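# About Borkmont

Borkmont is a language school in the sense that people come here and leave with more language than they had. We teach Japanese to adults. We do it in the evenings, over a shop that sells lamps, up a staircase that has its own opinions about your knees.

The school was started by Rin Nakajima and Dehua Zou, who met in a translation office where both of them spent their days turning instruction booklets for rice cookers into English. Rin had grown up speaking Japanese and had never once thought about how it worked. Dehua had learned it at thirty-one, from cassettes, and thought about little else. Lunch was mostly Dehua asking why a sentence was right and Rin saying it just was. After two years of this they decided other people might pay to listen.

The first term had 2 students. One of them was Dehua's dentist. He stayed until the spring and can still order noodles with great authority.

## What we teach

We run five levels, from "I know the word for cat" up to reading newspapers and complaining about them. Classes are small. They run in the evening, start on time, and end when Toshiko Chiba switches off the hall light, a signal that older students have learned to respect.

Our beginners speak from the first night. They speak badly, and so did we. You will introduce yourself to everyone in the room, get your own job wrong, and go home having told a stranger that you are a bridge. By September most people have stopped being bridges.

We teach kanji by hand. Yes, your phone can do it for you. Your phone can also order your dinner, and you still own a pan. The full course covers 1000 characters, and Hideaki Furukawa, who teaches all the writing classes, will know if you skipped the ones with too many strokes. He marks in green ink. He believes this is kinder than red, and we have let him go on believing it.
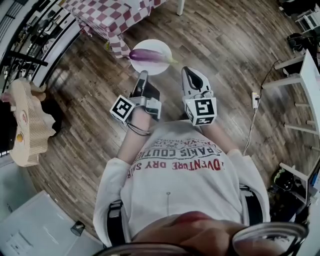 Level Three is where people quit, so we may as well talk about it. It's the level where the polite forms arrive, and with them the discovery that there are several ways to say "eat" depending on who's doing the eating and how much you owe them. We used to rush through this part. Now we give it a whole term, split in two, with a potluck in between. The dropout problem got better. The potluck has become a bit competitive.

## The people

**Rin Nakajima** teaches Levels One and Two and does the accounts, slowly. Ask her about grammar and she'll now give you a real answer, which she says took her longer to learn than English did.

**Dehua Zou** teaches Levels Three and Four. He has a theory about particles. It takes forty minutes and you'll hear it whether you enroll or not.

**Hideaki Furukawa** handles kanji, brush writing, and the kettle.

**Haruto Ebihara** leads the Level Five reading group, which spent most of last year on one detective novel and is fairly sure it was the brother. He comes from Nagano and will correct anyone who says it snows a lot here.

**Toshiko Chiba** runs the office. If you have emailed us and received a clear reply, that was Toshiko. If you received something long and warm that didn't mention the fee, that was Dehua.

## The room

We have two classrooms and a library. The library is a wall. It holds 847 books, a figure we can give you because Toshiko catalogued them all one winter and would like it known. Borrow what you like for as long as you need — the comics go out fastest and come back in the worst shape. There's a shelf of graded readers by the window for anyone who wants a story about a lost umbrella told in very short sentences.

## Joining

New classes start in September, with a smaller intake in winter. We're closed on 1st January, when Rin makes soup for whoever is in town, and open for most of the rest of the year.

If you already know some Japanese, come in for a placement chat. There's no written test. You'll sit with one of us and talk until you run out of words, and then we'll know where to put you. People tend to guess one level too high — people who studied in college, two.

The trial class costs nothing. Our oldest current student started at 65 and is now in Level Four, where she argues with Dehua about particles and often wins. Ring the lower bell, since the upper one belongs to the lamp shop, and they're tired of us.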